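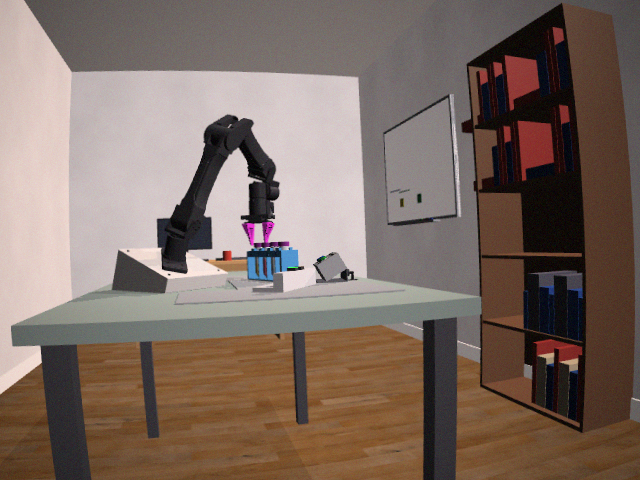

Pineo Duro Under-Sink Filter: Two Months on Municipal Water

Posted March 16, 2022

The Duro is a single-housing, under-sink carbon block filter from Pineo. It connects to the cold line only and feeds either its own small faucet or, with an adapter, the existing kitchen faucet. I have run one for two months on Peterberg city water, which is treated with chloramine and is moderately hard. The unit was bought at the regular price.

What it is rated for

The cartridge is rated for 500 gallons. The label lists reduction of chlorine taste and odor, lead, and particulates. It makes no claim for nitrate, fluoride, hardness or bacteria, and a carbon block of this type should not be expected to do much about any of them. If you are on a private well, get a lab test before you shop for a filter of any kind.

Chloramine is a separate matter from free chlorine. It breaks down more slowly on carbon and needs more contact time. The Duro manual mentions it in one line, with no separate capacity figure. I would like to see that number printed.

Installation

The box contains the housing and head, one cartridge, a steel bracket, four screws, a shutoff tee, two lengths of tubing, a wrench and the faucet. The tee fits a standard compression stop. Mine threaded on without tape and sealed on the second try, after I reseated the washer.

The bracket is the weak part of the kit. It is thin, and the slots are cut a little too wide for the screw heads supplied. I replaced the screws with pan heads and washers from the garage. A full housing is heavy enough that this is worth doing.

Leave clearance below the sump. The manual asks for 2 inches, which lets you drop the housing but does not leave room for a hand and the wrench. Mount it higher if the cabinet allows.

Total time was 62 minutes, including drilling the sink deck. If you already have a spare hole for a sprayer or soap pump, it will go faster.

Startup

Flush the new cartridge before drinking from it. The first water ran gray with carbon fines and cleared within a few minutes. The manual says to run the faucet for 21 minutes, and I did. Small air bubbles kept showing up in the glass for several days. They rise and clear from the bottom up, which is how you tell air from sediment.

Flow

Flow from the dedicated faucet is adequate for a glass or a kettle and slow for a stockpot. I have not seen a clear drop since installation. House pressure here is steady, so I can't say how the unit behaves on a weak supply. With the adapter on the main faucet, cold flow fell enough to be annoying when rinsing dishes. I went back to the separate faucet after a weekend.

Taste and test strips

Unfiltered water at this address has a faint pool smell in the morning. Filtered water does not. Strip tests for total chlorine showed a reading at the bathroom tap and none at the Duro faucet, both at startup and again in March. Hardness strips read the same at both taps, as they should.

Strips are a coarse tool. They cannot confirm lead reduction, and I have not paid for a lab test. For that claim I am relying on the label like everyone else. Check the certification listing by model number before buying if lead is your reason for filtering.

Cartridge changes

Close the tee, open the faucet to release pressure, then unscrew the sump. I pulled the cartridge once to check the fit. The O-ring stayed in its groove and came up clean. It needs a thin film of silicone grease, and Pineo does not supply any. There is no bypass in the head, so the filter faucet is dead while the housing is open. The rest of the sink works normally.

There is no meter and no indicator light. You get a sticker for the date. At our rate of use the calendar limit will arrive well before the gallon limit, so the sticker is enough for us. A larger household should estimate its gallons.

Compared with the Ševčík

I used a Ševčík twin-housing unit before this one. It has a sediment stage ahead of the carbon, a better bracket and a pressure gauge. It also takes up most of a cabinet and needs two cartridges. On city water with little grit, the sediment stage came out nearly clean each time. In an older building with rusty pipe I would still choose the Ševčík.

Good: clear manual apart from the chloramine line, solid tee, no leaks after the first fitting, standard-size cartridge.

Not good: bracket and screws, no grease, no stated chloramine capacity, faucet finish that already shows spots.

Recommended for city water where taste and odor are the complaint – with better screws.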